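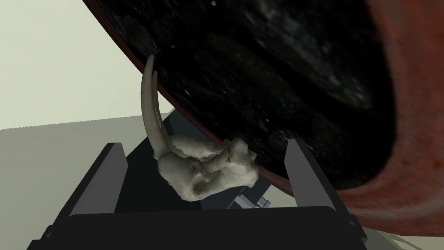 A simulated gripper holds a tusked skull beside the rim of a dark vessel. Collections handling is rehearsed in rendered form before a physical arm is used.

The packing room at the Lultville natural history store opens at 7:30 in the morning, and the first hour is now spent at a screen. Handlers load a scanned specimen, choose a container or an obstacle, and run a grasp. If the grasp passes, it goes into a queue for the arm at the far bench. If it fails, someone changes the approach angle and runs it again.

The arm was installed in March. Its software is supplied by Grollik, and the scan library is kept by Biswas, a small contractor that also maintains the store's catalog. The purpose is narrow. The store is moving its bone and ceramic holdings to new shelving, and each object has to be lifted, turned for a condition check and set down in a fitted tray. Before the arm, that took two handlers per object, one to lift and one to guide the tray.

Skulls are the slow category. A parallel gripper has two flat fingers and closes along one axis. A skull offers it few flat surfaces, and a tusk adds a long, thin projection that moves well outside the space between the fingers. A small rotation at the palm becomes a large displacement at the tip. The grasp itself may be sound while the tip is on course for the nearest rim or shelf edge.

For this reason the rehearsals include large vessels, tilted and placed close to the gripper. Clearance is computed for the whole object, tusk included, along the full path. The operator sets the minimum, and any pose below it is marked for review.

Selamawit Seyoum has handled collections at Lultville long enough to have trained most of the current room. Her job title has not changed, but her day has. She used to lift for most of a shift. Now she reviews marked poses, writes the handling note that travels with each object, and lifts only what the arm is not cleared to touch.

"I know where a skull wants to be held," she says. "The work is putting that into a form the planner can use. Sometimes it's a contact zone. Sometimes it's a sentence saying don't."

The handling note is the part of the job that has grown most. Under the old system it ran to a line or two on the tray label. The current template has 5 fields: contact zones, excluded zones, grip force limit, permitted tilt and free text. Seyoum fills in the last one first.

Staffing was the main concern when the arm was proposed. The room had 5 handlers then and has 5 now, with 2 on screen review at any time. The rotation was set at 60 minutes after handlers reported eye strain on longer turns. Reports of sore wrists and shoulders have fallen, according to the room's own log. Complaints about chairs have gone up.

Throughput is less simple. On plain ceramics the arm is faster than a pair of handlers. On skulls it is slower once review time is included, and the first batch of 56 took longer than the manual schedule had allowed.

Training is unsettled as well. New handlers used to learn by guiding trays for someone senior, and there is less of that to do. Hondden, the firm that runs the store's safety courses, has added a screen module, but Seyoum still starts trainees on plaster casts, by hand, before they are given a login.

The remaining skulls are scheduled after the ceramics. Tusked specimens will go last, with a handler at the bench for each lift.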